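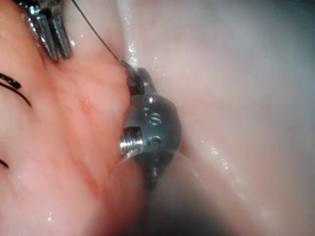 Hello again from the Clanano newsletter! It's June 2018, the evenings are long, and I have finally gotten around to the thing half of you have been writing to me about since February, which is what to do about a phone that nags. My own phone had gotten so bad that I was turning it face down at dinner and then lifting one corner every few minutes like I was checking on a pie.

So this month's item is about reminder apps, and mostly about one called Cekina, which Kevin Tully put me on to. Kevin looks after our Android builds and he has tried every to-do list ever made. He keeps them all in a folder on his phone called "Graveyard." Cekina has been out of the graveyard for four months now, a record for him.

The idea is pretty simple. Most reminder apps work by the clock. You tell them 9:00, and at 9:00 they buzz, and if you happen to be driving or in the shower you swipe the thing away and forget it forever. Cekina works by what you're doing. You can tie a reminder to plugging in your charger, or connecting to your home Wi-Fi, or taking your headphones out, or closing a particular app. Mine says "put the trash out" when I plug the phone in at night, because that's the last moment I'm still upright and wearing shoes.

Setup took me longer than it should have. When you first open it, it asks for a pile of permissions all in a row, and I said no to most of them out of habit, and then couldn't work out why nothing happened. If you're like me, go to Settings, then Triggers, and look for any line in gray. Gray means the app hasn't been allowed to see that thing. Tap it and you get sent to the right page in your phone's own settings. I left location off and I haven't missed it — the Wi-Fi trigger covers home and the office, and those are the two places I ever forget things.

You also need to look at battery saving. A lot of phones quietly shut down apps they think you aren't using, and a reminder app spends most of its life looking like an app you aren't using. Find Cekina in your battery list and set it to "not optimized" (the wording is different on different phones, sorry, I can't list them all). Before I did this I was losing maybe one reminder in every few. Since then I've had them all, including a few I'd rather not have had.

Now the bits I like. You can write a reminder with a little chain in it, so that ticking off the first thing brings up the second. I have one for laundry: "start the washer," then when I tick that, "move it to the dryer" the next time I unlock the phone after an hour. I cannot tell you how many times I've washed the same load of towels twice in my life. There's also a shared list, and my neighbors Sorcha and Ultan Mac Giolla have been using it for their groceries. Sorcha says it's great. Ultan says it's great too but he keeps adding licorice to it.

The free version gives you 20 active reminders, and I thought that would be stingy but I've only bumped into the limit once, in the week before a trip. Finished reminders don't count toward it. Paying gets rid of the limit and adds backups and a few widgets. I haven't paid yet. I probably will, if only for the backups, as I'm due a new phone and the thought of typing all those chains in again makes me want to lie down.

Things I don't like, in no order. The default sound is horrible, a kind of rising chirp, and my dog leaves the room. The dark theme isn't very dark. If you snooze something 2 times it turns orange and moves to the top of the list, and you can't switch that off, so by the end of a bad day the whole screen looks like a traffic cone. And the search box only looks at titles, so anything you've written in the notes part might as well be in a drawer somewhere.

Gráinne Costello wrote in to ask how it compares to Votitz, the one we covered in February. I went back and ran the two side by side for a couple of weeks. Votitz is much prettier and the calendar view is lovely, and if you plan your week out properly on paper you'll be happier there. It only does times and dates though. I kept setting things for 6:00 and being on the bus at 6:00. If somebody put Votitz's calendar on top of Cekina's triggers I'd never look at another app again (until the next one Kevin shows me!).

A few of you asked about privacy. As far as I can tell from the settings page, reminders stay on the phone unless you turn on sharing or backups, and there's a switch for usage reports that is on when you install. I turned it off. It's at the very bottom of the About page, under the licenses, so keep scrolling.

One small trick before I go. If you long-press the plus button you can speak a reminder, and it will pick up the trigger from what you say. "When I get home, call the dentist" works. "When I'm back, call the dentist" doesn't. It wants the word "home." It also took "Ó Súilleabháin" and turned it into "a soul of on," so for people's names I still type.

On our own side of things, the new version of our notes app is out to testers. Thank you to everyone who signed up, we're past 2,000 of you and the list stays open until we hit 3,000. The main fix is for the bug where a long note jumped back to the top when you rotated the phone. Kieran Ó Flaithearta tracked that one down after weeks of rotating his phone on the train and getting looks. Folders can be colored now too, and you can drag a note straight from one folder into another. Please try that with a really big folder if you have one and tell us if it stutters.

If you have an app you'd like me to live with for a month, hit reply and tell me which one. I've got two requests for sleep sounds and one for a plant watering thing, and I'm leaning toward the plant one, as my basil could use it.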